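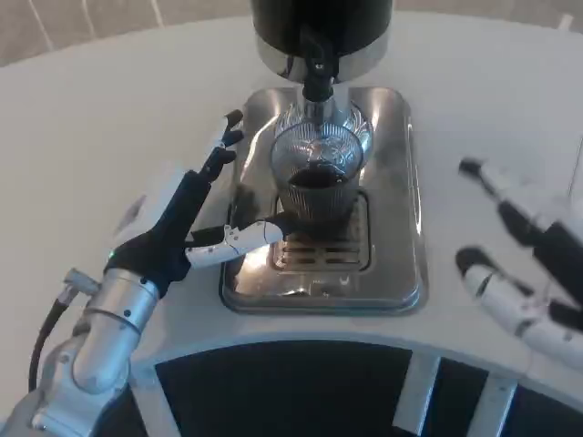

로봇은 처음부터 음료를 따를 줄 알지 못합니다. 컵이 무엇인지, 꼭지가 어디에 있는지, 얼마나 따르면 되는지도 모릅니다. 그래서 사람이 먼저 여러 번 보여 줍니다. 세로줄이 난 투명한 잔이 꼭지 바로 아래에 놓여 있고, 잔 안에 까만 음료가 조금 들어 있는 순간도 로봇에게는 공부할 거리가 됩니다. 로봇의 엄지가 잔 밑부분 가까이에 있다는 것도 함께 기록됩니다. 이렇게 모은 기록을 '예시'라고 부릅니다. 예시를 모으는 일이 이 글의 주제입니다.

예시란 무엇일까요

자전거를 처음 배울 때를 떠올려 보세요. 옆에서 누가 "균형을 잡아"라고 말해 주어도 바로 탈 수는 없습니다. 다른 사람이 타는 모습을 보고, 직접 타 보고, 넘어지고, 다시 타면서 몸이 익힙니다.

로봇도 말로만 배우기는 어렵습니다. "컵을 잡아"라는 말 속에는 작은 일이 많이 숨어 있습니다. 컵이 있는 곳으로 손을 뻗어야 하고, 손가락을 알맞게 벌려야 하고, 컵에 닿으면 멈춰야 하고, 떨어지지 않을 만큼 힘을 주어야 합니다. 이것을 하나하나 글로 적어서 알려 주려면 아주 두꺼운 책이 필요합니다. 컵의 모양이 바뀌면 책을 또 써야 합니다.

그래서 다른 방법을 씁니다. 사람이 로봇의 팔과 손을 움직여서 일을 끝까지 해 보입니다. 그동안 컴퓨터가 모든 것을 적어 둡니다. 처음부터 끝까지 한 번 한 것이 예시 하나입니다. 연구하는 사람들은 이것을 '에피소드'라고도 합니다. 만화 영화의 한 회를 에피소드라고 부르는 것과 같은 낱말입니다.

예시 하나에 들어 있는 것

예시에는 영상만 들어 있는 것이 아닙니다. 크게 네 가지가 들어갑니다.

카메라로 본 모습. 로봇의 머리 쪽에 카메라를 달면 로봇이 내려다보는 것과 비슷한 모습이 찍힙니다. 손목에도 카메라를 다는 곳이 있습니다.

관절의 각도. 우리 팔에 어깨, 팔꿈치, 손목이 있듯이 로봇 팔에도 꺾이는 곳이 있습니다. 꺾이는 곳마다 지금 얼마나 꺾여 있는지를 숫자로 적습니다.

사람이 내린 명령. 조종하는 사람이 손을 왼쪽으로 옮겼는지, 손가락을 오므렸는지를 적습니다.

시간. 위의 세 가지가 언제 일어났는지를 적습니다. 시간이 없으면 그림과 숫자의 짝을 맞출 수 없습니다. 컵은 벌써 잡았는데 손가락은 아직 벌어져 있다고 적혀 있으면 로봇이 엉뚱한 것을 배웁니다.

이 네 가지는 아주 짧은 시간마다 한 줄씩 쌓입니다. 눈을 한 번 깜박이는 사이에도 여러 줄이 쌓입니다. 컵을 옮기고 음료를 받는 데 45초가 걸렸다면, 그 45초가 통째로 긴 표가 됩니다. 사람이 그 표를 읽으면 숫자만 가득해서 무슨 뜻인지 알기 어렵습니다. 컴퓨터는 그런 표를 읽는 일을 잘합니다.

누가 로봇을 움직이나요

예시를 모을 때 로봇을 움직이는 사람을 조종사 또는 시연자라고 합니다. 시연은 '해 보인다'는 뜻입니다.

움직이는 방법은 곳마다 다릅니다. 특별한 장갑을 끼고 손을 움직이면 로봇 손이 따라 하는 방법이 있습니다. 머리에 쓰는 화면과 손에 쥐는 조종기를 쓰는 방법도 있습니다. 로봇 팔과 똑같이 생긴 작은 팔을 하나 더 두고, 사람이 작은 팔을 움직이면 큰 팔이 그대로 따라 하는 방법도 있습니다.

프린드사이드 연구실에서 시연을 맡은 날레디 무들리 씨는 첫 주에 컵을 자주 넘어뜨렸다고 합니다. 자기 손으로 잡을 때는 컵이 차가운지 미끄러운지 바로 느낄 수 있는데, 로봇 손을 빌려서 잡을 때는 그 느낌이 잘 오지 않습니다. 화면을 보고 짐작해야 합니다. 무들리 씨는 빈 컵으로 먼저 연습했습니다. 둘째 주부터는 물을 조금 담은 컵을 썼습니다.

시연자에게 필요한 것은 빠른 손이 아니라고 같은 연구실의 꾸옌 즈엉 씨는 설명합니다. 같은 빠르기로 차분하게 움직이는 사람의 예시가 배우기에 좋습니다. 중간에 한참 멈춰서 생각하면 로봇도 거기서 멈추는 법을 배울 수 있습니다. 그래서 시연자는 시작하기 전에 어디로 움직일지 미리 정해 둡니다. 쉬는 시간도 정해져 있습니다. 이 연구실에서는 한 사람이 하루에 모으는 예시를 최대 70개로 정했습니다. 피곤하면 손이 흔들립니다.

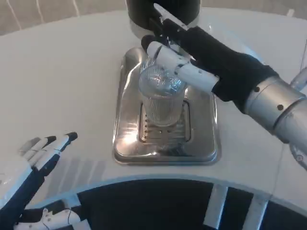 예시는 몇 개나 있어야 하나요?

정해진 답은 없습니다. 할 일이 쉬우면 적게 있어도 되고, 어려우면 많이 있어야 합니다. 컵 하나를 늘 같은 자리에 놓는 일이라면 적은 수로 시작할 수 있습니다. 컵이 여러 종류이고 자리도 매번 바뀐다면 훨씬 더 많이 필요합니다. 프린드사이드 연구실에서는 음료 따르기 예시를 먼저 204개 모아서 로봇을 가르쳐 보았고, 그다음에 1000개까지 늘리기로 했습니다.

조금씩 다르게 하기

예시가 많아도 모두 똑같으면 큰 도움이 되지 않습니다. 받아쓰기 공부를 하면서 '나무'라는 낱말만 백 번 쓰면 '나무'는 잘 쓰게 됩니다. 다른 낱말은 여전히 어렵습니다.

로봇도 마찬가지입니다. 컵이 늘 같은 곳에 있는 예시만 보면, 로봇은 컵을 보지 않고 그 자리로만 손을 뻗을 수 있습니다. 컵을 손가락 한 마디만큼 옆으로 옮겨도 빈 곳을 잡게 됩니다. 그래서 시연을 한 번 마칠 때마다 무엇인가를 조금 바꿉니다.

컵이 놓인 자리를 바꿉니다.
컵의 종류를 바꿉니다. 긴 컵, 짧은 컵, 투명한 컵, 색이 있는 컵을 씁니다.
방의 밝기를 바꿉니다. 커튼을 걷기도 하고 치기도 합니다.
탁자 위에 다른 물건을 하나 놓아 봅니다.
로봇 손이 출발하는 자리를 바꿉니다.

한꺼번에 다 바꾸지는 않습니다. 무엇을 바꾸었는지 공책이나 컴퓨터에 적어 두고, 다음에는 다른 것을 바꿉니다. 띤 담 씨는 이 순서를 표로 만드는 일을 합니다. 표에는 오늘 쓸 컵과 컵을 놓을 자리가 번호로 적혀 있습니다. 시연자는 표를 보고 컵을 놓은 다음 조종을 시작합니다. 표가 없으면 사람은 자기도 모르게 편한 자리에만 컵을 놓습니다.

투명한 컵과 반짝이는 물건

투명한 컵은 로봇에게 어려운 물건입니다. 컵 너머에 있는 것이 비쳐 보이기 때문에 어디까지가 컵이고 어디부터가 뒤에 있는 물건인지 헷갈립니다. 사람도 아주 깨끗한 유리문을 못 보고 부딪힐 때가 있습니다.

반짝이는 금속도 어렵습니다. 금속에는 주변 물건이 비칩니다. 로봇 손이 움직이면 금속에 비친 손도 같이 움직입니다. 카메라에는 둘 다 손처럼 보일 수 있습니다. 어느 쪽이 진짜 손인지는 예시를 많이 보면서 배워야 합니다.

그렇다고 투명한 컵을 빼고 예시를 모으지는 않습니다. 집이나 식당에는 유리컵도 있고 금속 쟁반도 있습니다. 나중에 만날 물건이라면 배울 때부터 넣어 두는 것이 좋습니다.
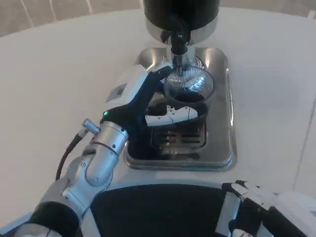
기록을 시작하기 전에는 준비물을 살핍니다. 카메라가 켜져 있는지, 시계가 맞는지, 팔이 걸리는 데 없이 움직이는지를 차례로 확인합니다. 은색 팔의 바깥쪽을 따라 내려오는 검은 케이블도 확인할 것 가운데 하나입니다. 손목 가까이에는 작은 초록색 불이 켜져 있고, 팔이 뻗은 금속 쟁반에는 위에 있는 물건들이 비칩니다. 케이블이 팽팽하게 당겨지면 팔이 가려던 곳까지 못 갈 수 있으니, 시연자는 팔을 천천히 끝까지 뻗어 보고 나서 첫 예시를 시작합니다.

잘못된 예시는 어떻게 하나요

시연을 하다 보면 실수가 생깁니다. 컵이 넘어지기도 하고, 음료가 넘치기도 하고, 손가락이 꼭지를 스치고 지나가기도 합니다. 이런 기록은 세 갈래로 나눕니다.

첫째, 버리는 것. 카메라가 꺼졌거나 시간이 어긋난 기록입니다. 무엇이 일어났는지 알 수 없으니 쓸 수 없습니다.

둘째, 따로 두는 것. 컵을 놓친 것처럼 일이 실패한 기록입니다. '실패'라는 이름표를 붙여 보관합니다. 나중에 로봇이 자기가 잘했는지 못했는지 가려내는 법을 배울 때 씁니다.

셋째, 그대로 쓰는 것. 한 번 헛잡았다가 다시 제대로 잡은 기록입니다. 처음 보면 잘못한 것 같지만 쓸모가 있습니다. 로봇도 언젠가는 헛잡을 텐데, 다시 잡는 모습을 한 번도 본 적이 없으면 그다음에 무엇을 해야 할지 모릅니다.

나누는 일은 사람이 합니다. 캉 동 씨는 저장된 영상을 하나씩 돌려 보면서 이름표를 붙입니다. 이름표에는 '컵을 잡음', '꼭지 아래에 놓음', '따르기 끝남'과 같은 말이 적힙니다. 어디서 어디까지가 '컵을 잡음'인지 정하는 것이 생각보다 까다롭습니다. 손가락이 컵에 닿은 순간부터일까요, 손가락을 오므리기 시작한 순간부터일까요? 두 사람이 서로 다르게 붙이면 로봇이 헷갈리므로, 연구실에서는 규칙을 종이에 적어 벽에 붙여 두었습니다. 이 연구실의 규칙은 '닿은 순간부터'입니다.

모은 예시로 공부하기

예시가 모이면 학습을 시작합니다. 컴퓨터는 예시를 하나 꺼내서 카메라에 찍힌 모습을 봅니다. 그리고 "이럴 때 손은 어디로 가야 할까?"를 맞혀 봅니다. 맞힌 것과 사람이 실제로 한 것을 견주어 봅니다. 다르면 계산하는 방법을 아주 조금 고칩니다. 그리고 또 맞혀 봅니다.

처음에는 거의 다 틀립니다. 고치고 또 고치면 사람이 한 것과 점점 비슷해집니다. 이 일은 컴퓨터 안에서만 일어나기 때문에 그동안 로봇 팔은 가만히 있습니다. 밤새 계산을 시켜 놓고 아침에 결과를 보기도 합니다.

공부에 쓰지 않고 남겨 두는 예시도 있습니다. 문제집의 답을 외운 학생에게 같은 문제를 내면 정말로 아는지 알 수 없습니다. 그래서 한 번도 보여 주지 않은 예시로 시험을 봅니다. 컴퓨터 시험이 끝나면 진짜 로봇에게 진짜 컵을 놓아 주고 해 보게 합니다. 그때는 사람이 옆에 서서 멈춤 단추에 손을 올려 둡니다.

진짜 컵으로 하면 컴퓨터 시험에서는 보이지 않던 일이 나타납니다. 프린드사이드 연구실의 로봇은 손잡이가 달린 컵 앞에서 자꾸 멈췄습니다. 표를 다시 보니 손잡이가 있는 컵의 예시가 하나도 없었습니다. 담 씨가 표에 손잡이 컵을 넣었고, 시연자들이 다시 예시를 모았습니다. 모으고, 가르치고, 시험하고, 모자란 것을 찾아서 또 모으는 일이 이렇게 되풀이됩니다.

예시를 모을 때 지키는 것

로봇이 움직이는 동안에는 탁자 위로 손을 넣지 않습니다. 컵을 다시 놓을 때는 먼저 로봇을 멈춥니다.

전기가 흐르는 물건 옆에서 물이나 음료를 쓰므로 마른 수건을 가까이 둡니다. 흘린 것은 다음 예시를 시작하기 전에 닦습니다. 닦지 않으면 바닥이 젖은 모습까지 예시에 들어갑니다.

카메라에는 사람이 찍힐 수 있습니다. 방에 들어오는 사람에게는 기록하고 있다고 알려 주고, 찍히기 싫다고 하면 그 사람이 나간 뒤에 시작합니다. 얼굴이 찍힌 부분은 쓰지 않습니다.

집에서 해 보는 놀이

친구나 가족과 둘이서 할 수 있습니다. 준비물은 플라스틱 컵 하나, 종이, 연필, 눈을 가릴 수건입니다.

한 사람은 로봇이 되고 한 사람은 조종사가 됩니다. 로봇이 된 사람은 수건으로 눈을 가리고 책상 앞에 앉습니다. 조종사는 책상 위에 빈 컵을 놓고 말로만 알려 줍니다. "오른손을 앞으로 한 뼘", "손가락을 벌려", "오므려"처럼 짧게 말합니다. 로봇은 들은 대로만 움직입니다.

컵을 잡았으면 지금까지 한 말을 순서대로 종이에 적습니다. 이것이 예시 하나입니다. 컵을 다른 자리로 옮기고 다시 합니다. 다섯 번쯤 하고 나서 종이를 나란히 놓고 보세요. 늘 똑같은 부분은 어디이고, 컵의 자리에 따라 달라지는 부분은 어디인가요? 컵을 첫 번째 자리에 그대로 두고 다섯 번째 종이를 읽어 주면 어떤 일이 생기는지도 해 보세요. 끝나면 역할을 바꿉니다.

낱말 풀이

예시: 어떤 일을 처음부터 끝까지 한 번 해 보인 기록.
시연자: 로봇을 움직여서 예시를 만드는 사람.
관절: 팔이나 손가락에서 꺾이는 곳.
이름표: 기록의 어느 부분이 무슨 일인지 적어 둔 말. '라벨'이라고도 합니다.
학습: 예시를 보고 계산하는 방법을 조금씩 고쳐 가는 일.
데이터: 모아 둔 기록을 통틀어 부르는 말.

다음 글에서는 로봇 손가락이 물건에 닿은 것을 어떻게 아는지 알아봅니다.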